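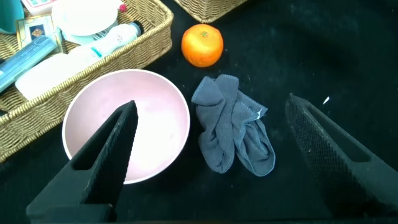 ## Holo topper, batch 16: settling and chip test

26 Nov 2019

Carried over from September. Batch 14 dropped its glitter in the bottle inside a day, and batch 15 held the glitter but went on like gel. Batch 16 splits the difference on the suspension base and uses the finer hex glitter from Gudeck. Same clear resin as before. Same solvent blend, new drum.

Érica mixed, I swatched. Wagner read the wear wheels without the key, so his scores are blind and mine are not. Where we disagree I have used his.

### Mix

- Base warmed to room temp before adding glitter. Batch 15 went in cold and clumped at the shaft.
- Glitter added in thirds, low speed, wait for the surface to close between additions.
- Pigment paste (the violet, code 808) added last. It streaks if it goes in ahead of the glitter.
- Total stir time 40 min. Érica stopped early once to scrape the wall and restarted the clock from where it was.
- Filled 6 bottles, two steel balls each. Bottle 4 got one ball by mistake. Kept it in the set and marked the cap.

### Settling

Bottles stood upright on the back shelf away from the radiator. Clear layer at the top measured with the steel rule through the glass.

Bottles 1, 2, 3, 5 and 6 show a thin clear line at the shoulder, under 1 mm. Rolled between the palms it goes away. Bottle 4 is the same as the rest before shaking but takes noticeably longer to come back, and there is a soft cake on one side of the base that needed a stick. Two balls stays in the spec. I would not go to three, the bottles rattle and Dirceu has had one crack in transit already.

No color separation in any of them. Batch 14 had a violet ring at the neck by this point.

### Application

Swatched on clear sticks and on nails (mine, left hand, over one coat of ridge filler). Standard brush, wiped once on the neck.

One coat is sheer, with glitter spread evenly except at the cuticle end, where it piles up if the brush lingers. Two coats is the look we want. Three coats is too thick and stayed soft enough to take a sheet mark overnight, so the label copy should say two.

Over black it reads violet to teal. Over white it reads gray and slightly dirty. Over the Fisitley cream we use as the nude reference it is fine but the shift is weak. Raíssa wants the promo swatches done over black only. I would rather show both, as customers will put it over everything, but that is her call.

Dry to touch is a little slower than batch 15. Could be the new solvent drum. Not chased yet.

### Chip and wear

Wheels were two coats plus one coat Daltness quick-dry, then soak, dry, tumble. Three wheels with ridge filler and three without.

Wagner's notes, copied over:

1. With filler: edge wear only, all three wheels.
2. Without filler: edge wear on two wheels. Third has a lifted flake at the tip, clean underneath, so it let go at the nail and took everything with it.
3. No glitter shedding from the surface on any wheel. Top coat level on all.

My own nails chipped at the right index first. That is my mouse hand and does not count for much. (Left hand had the filler, right hand was added later without it and is not in the swatch set.)

### Removal

Bad. Acetone on a cotton pad held under foil, then pulled. Most of it comes off but the hexes stay in the sidewalls and need a second pass. Non-acetone remover barely touches it. The peel-off base Zuleica brought from the Baldursdóttir kit works, but anything over it lifts early, so it is no use for the wear set. If marketing wants to suggest a peel-off base they should see Wagner's wheels over one first.

### To do

- Repeat dry time with what is left of the old solvent drum. Érica has the can labeled.
- Make up one bottle with the paste cut by a quarter and swatch over white, see whether the gray goes.
- Ask Gudeck if the hex glitter is solvent-tested past what is on their sheet. Silver backing on the violet side looks OK so far. Check again under the loupe when the shelf bottles are pulled.
- New foil squares, we are out.
- Bottles 1 and 2 go to Raíssa. Bottles 3, 5 and 6 stay on the shelf unshaken. Bottle 4 is mine, do not send it out.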